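Section 4: First Pick on a Dressed Table

Applies to the Brastero two-arm bench kit, base and extended. If you bought the single-arm version, skip to Section 5 and enjoy your free evening.

By now both arms should be bolted down, powered, and homed (Section 3). If one of them is still pointing at the ceiling, go back. It won't sort itself out while you read.

4.1 Before you start

You will need:
the white sheet or board from the accessory box
a lump of modeling clay
one small metal object with rounded sides
assorted clutter from your own desk drawer

The clutter matters. Arms tuned on a bare table do beautifully on a bare table, and then somebody puts down a cup. Use things of different heights, and include at least one cable, because your real bench has several.

CAUTION: Keep hands off the table whenever the arms are enabled. The grippers stop at the force limit you set, and the factory limit was chosen with metal parts in mind. Fingers were not consulted.

4.2 Dressing the table

1. Lay the white sheet flat. Tape the corners if it curls.
2. Press the clay into a disc and set it on the sheet. It is there as a soft target for later, so the shape is up to you. Art school is optional.
3. Put taller items toward the back, where the elbows have more room to clear them.
4. Open any drawers you plan to use. Drawer pulling is covered in Section 9, and there is a reason it is that far back.
5. Run the Clear Path check from the Bulto panel. Wait for the green bar.

Note: If the bar stalls at 78 percent, the planner has found a cable. Move the cable or mark it as soft in the object list. Restarting the panel does nothing, though most of us try it twice.

4.3 The first grip

1. Select one arm. Leave the other parked.
2. Jog the gripper over the metal object and open the fingers to the second notch.
3. Lower at the slow setting until the fingertips straddle the object.
4. Close. Curved metal likes to turn in the fingers, so let the grip settle before you do anything ambitious.
5. Lift straight up, pause, and set it down again on the sheet.
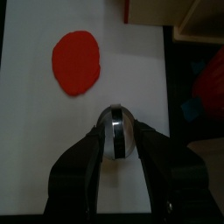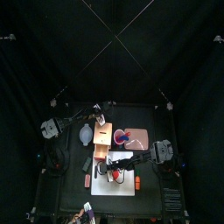 4.4 Checking the result

Repeat the lift until you are bored, then do it some more. We suggest 300 cycles before you trust a new set of fingertips. The log keeps count, so you don't have to. Anything above 285 clean lifts is a pass. Below that, work through this list in order:

Object tilts on lift: the fingers are closing off center. Redo the jaw alignment in 3.6.
Object slips: raise the force by one step, never two.
Sheet moves with the object: more tape.
Arm stops and beeps: read the code on the panel before clearing it. Support will ask for it, and "it beeped" is not in the lookup table.

CAUTION: Do not raise the grip force while an object is held. Open, back off, change the value, and close again. The Purkness finger pads are sold as a wear part, and this is the quickest way we know to buy more of them.

4.5 Bringing in the second arm

Once the first arm passes, park it and repeat 4.3 with the other. Only then enable both. The shared zone is set to 2 inches by default, meaning either arm will halt if its neighbor comes closer than that. You can shrink the zone in the Bulto settings. The panel will ask whether you are sure, and you should take a moment over the answer.

Note: Panels with firmware dated before May 28, 2021 show the shared zone in millimeters and label it inches. Update first.

When both arms pass, save the table layout under a name you will recognize in August. "Test", "test new" and "test new FINAL" are taken, going by every unit that has come back to us for service.

Go on to Section 5 for tool changes, or to Section 6 if your kit shipped with the Ferreira wrist.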